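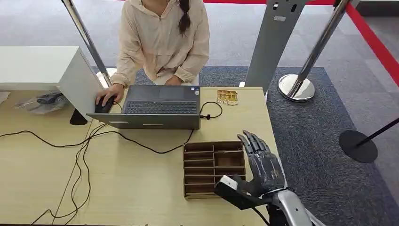

L'automatisation des postes de rangement à l'accueil de Tomach : observations d'un responsable de service

Publié le samedi 25 septembre par Ghislain Cloutier

Le service que je dirige chez Plemness assure le prêt et le retour du petit matériel destiné aux visiteurs du site de Tomach : lecteurs de badges, boîtiers d'audioguide, cartes d'accès temporaires. Depuis le mois de mai, une partie du rangement est confiée à un bras robotisé à main articulée, piloté par le logiciel Antal. Plusieurs collègues d'autres établissements m'ont interrogé sur les effets de cette installation. Les remarques qui suivent n'engagent que moi et ne se substituent pas au bilan que la direction présentera aux représentants du personnel.

La situation antérieure

Le retour du matériel était effectué à la main par les agents d'accueil, entre deux demandes du public. Chaque objet devait être identifié, contrôlé, puis remis dans la case correspondante. La tâche ne présentait pas de difficulté particulière, à ceci près qu'elle était interrompue en permanence. Un agent qui s'absentait pour renseigner un visiteur retrouvait son plateau à moitié rempli et reprenait le contrôle depuis le début. Lors des journées de forte fréquentation, le service traitait jusqu'à 2 000 retours, et le rangement se prolongeait fréquemment après la fermeture.

Le nouveau poste

Le poste d'essai se compose d'une table, d'un ordinateur portable et du bras. L'opératrice ou l'opérateur s'installe en face de la machine, choisit l'exercice dans Antal, surveille l'exécution et consigne les anomalies. Nous avons retenu pour cette phase des casiers en carton compartimentés, peu coûteux, que l'on remplace sans formalité lorsque leurs dimensions ne conviennent pas. Le fournisseur, la société Brimen, souhaitait des bacs moulés dès le départ ; il nous a paru préférable d'arrêter d'abord le format des cases avec les personnes qui s'en servent.

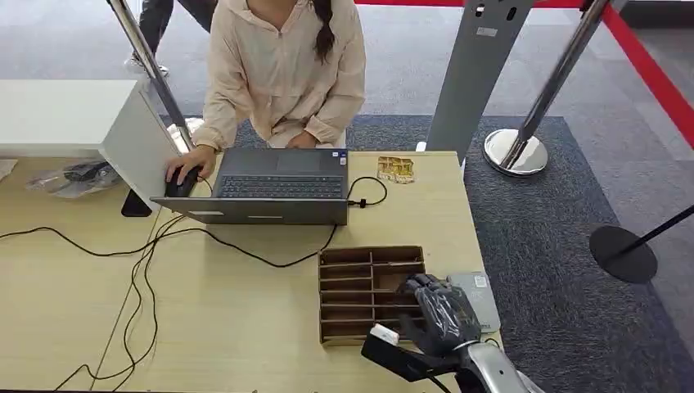
Cette précaution s'est révélée utile. Les agents ont fait observer que les objets plats tiennent mieux sur la tranche que couchés, et que la largeur des cases devait être revue en conséquence. Aucun document technique ne comportait cette indication. Elle venait de l'expérience du comptoir et a été intégrée au cahier des charges au même titre que les demandes de l'ingénierie.

Il convient également de préciser ce que la supervision exige. Les premières semaines, l'encadrement (et je m'inclus dans ce reproche) l'a considérée comme une occupation légère, compatible avec d'autres missions. Les agents concernés ont décrit une fatigue différente de celle du comptoir, faite d'attention soutenue et de gestes rares. La durée d'une vacation au poste a donc été ramenée à 50 minutes, suivies d'un retour à l'accueil ou d'une pause. Le planning en est devenu plus complexe. Je considère que cet inconvénient doit être supporté par l'encadrement.

La question des qualifications demeure ouverte. Paramétrer un exercice, interpréter un message d'erreur, décider de l'arrêt du bras : ces responsabilités ne figurent pas dans la fiche de poste d'un agent d'accueil. J'ai demandé que les fiches soient révisées et que la classification le soit en même temps. La réponse ne m'est pas encore parvenue.

S'agissant de l'emploi, la direction s'est engagée par écrit à ne supprimer aucun poste pendant la durée de l'essai. Cet engagement a été tenu. Il ne dit rien de la période suivante, et les agents le savent fort bien. J'ai pour ma part cessé de leur répondre par des formules rassurantes et leur communique les calendriers dès que j'en dispose.
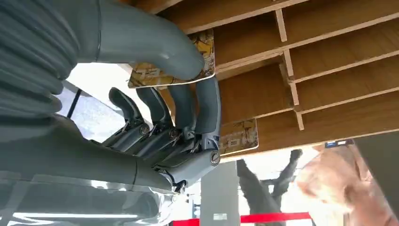 Les incidents et leur traitement

Le registre compte à ce jour 141 signalements. La plupart concernent des objets mal orientés ou des compartiments déjà occupés ; ils sont réglés par l'agent présent au poste. Les autres relèvent de Brimen, dont le délai d'intervention reste trop long à notre goût. La règle applicable est simple : tout agent peut interrompre l'essai sans autorisation préalable et sans avoir à s'en justifier par la suite. Je veille à ce que le registre ne serve en aucun cas à l'évaluation individuelle.

Les prochaines étapes

Une session de formation sera ouverte à l'ensemble de l'équipe, y compris aux agents à temps partiel, qui n'avaient pas été conviés à la première. Les casiers définitifs seront commandés après validation du format par le comptoir. Les collègues désireux d'obtenir la grille de suivi des signalements peuvent m'en faire la demande par le formulaire de contact de ce blog.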